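Marble table tops: care and use
Frequently asked questions

Miltomstead Stone Furniture — page last revised October

Which tables does this page cover?
All polished marble tops in the Driden and Kustereck ranges. The Hegarty range is quartz composite and has its own page.

Is the top sealed when it arrives?
Yes. An impregnating sealer is applied in the workshop to the face, the edges and the underside. It slows the absorption of liquids but does not stop it, and it gives no protection against acids.

What is the difference between a stain and an etch?
A stain is a darker area where liquid has entered the stone. An etch is a dull patch where acid has attacked the polish. Stains can often be drawn out with a poultice. Etches have to be repolished.

My top has red and orange veins. Are these rust?
Usually not. Iron minerals give pink and beige marbles their red and orange veining, and the colour runs through the slab. A new orange mark that does not follow the veining may be rust from a tin or a screw and should be reported to us.

What should I clean it with?
Warm water and a pH-neutral soap, then a dry cloth. Do not use vinegar, lemon, limescale remover or cream cleaner.

How do I check the sealer?
Put a teaspoon of water on the stone and leave it for 11 minutes. Wipe it off. If the stone underneath has darkened, reseal.

Can I leave bottles and packaging on the table?
For a meal, yes. Overnight, no. A chilled bottle collects condensation, and the water sits in a ring under the base where it cannot dry.

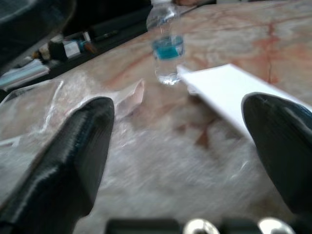
Plastic bags hold moisture against the surface in the same way, and printed bags can transfer ink. Paper and card are harmless when dry — once wet, coloured card may bleed into a light stone. Lift everything off before wiping, and do not slide it.

Can a chip be repaired?
Chips up to 2 mm are filled with tinted resin at home. Larger ones go back to the workshop. Ravindra Rawat handles repair bookings; please quote the slab number from the label under the top.

Who do I ask about resealing?
Rónán Ó Súilleabháin, extension 221. The current lead time is 21 working days.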